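The trouble started when I told my brother-in-law I could get the Skolis Miners to cover on the road.

You have to understand, I know football. I played two years of it at a high school so small our band was a guy with a trumpet. So when Kenta Hamada, who is married to my sister and owns every hat the Fatari Falcons ever sold, said his team would win by double digits, I laughed into my chili and said loser paints the other guy's garage. In the winning team's colors. My sister put her fork down. 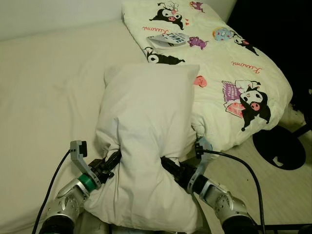 By halftime Fatari was up 17 to 3 and I had chewed the string off my sweatshirt. Our quarterback, Duvaseck, kept throwing to the sideline like he was trying to mail something. I was down on the floor by then with a white pillow squashed in the middle so both ends flopped out, squeezing it every time he dropped back. Kenta ate pretzels. He has this way of eating pretzels when he's ahead, one at a time, very slow.

Then Kaewmanee happened.

Kaewmanee was our third-string running back, a kid with 41 yards on the whole season. Our starter limped off in the third quarter and the backup was already in a boot, so in he went, and on his first carry he ran straight into his own center and fell down. "That's your guy?" Kenta said. That was my guy.

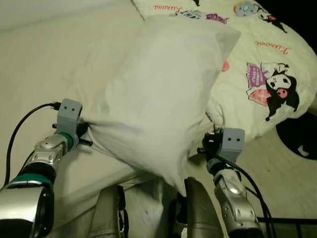
He got up, though. He got up and ripped off 22, then 9, then a long one down the left side where three Falcons bounced off him, and I couldn't stay sitting. When the fourth quarter came around he was running so hard I had to have something in both hands, so I grabbed the white pillow by its bottom corners and hoisted it up over the bed in the spare room, where I'd gone to watch on the little TV for luck. My sister yelled that if I ripped another one I was buying the whole set. I yelled back that he had 142 yards! He finished with exactly that, and I still have it written on a napkin.

We got within seven with 2 minutes left. Seven covers, you see. Seven was fine. All they had to do was kick it deep and tackle somebody - a thing they had done maybe 1000 times since August.

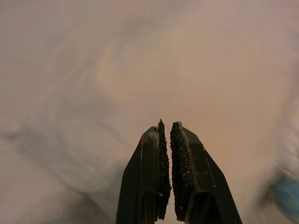 They tried an onside kick. Of course they did, they wanted to win, and I'd forgotten that winning was what they were out there for. The ball took one hop, right into the arms of a Falcon who had nothing in front of him but grass.

Fourteen points. I heard the pretzel bag crinkle all the way down the hall.

"Orange and brown," Kenta called. "Two coats."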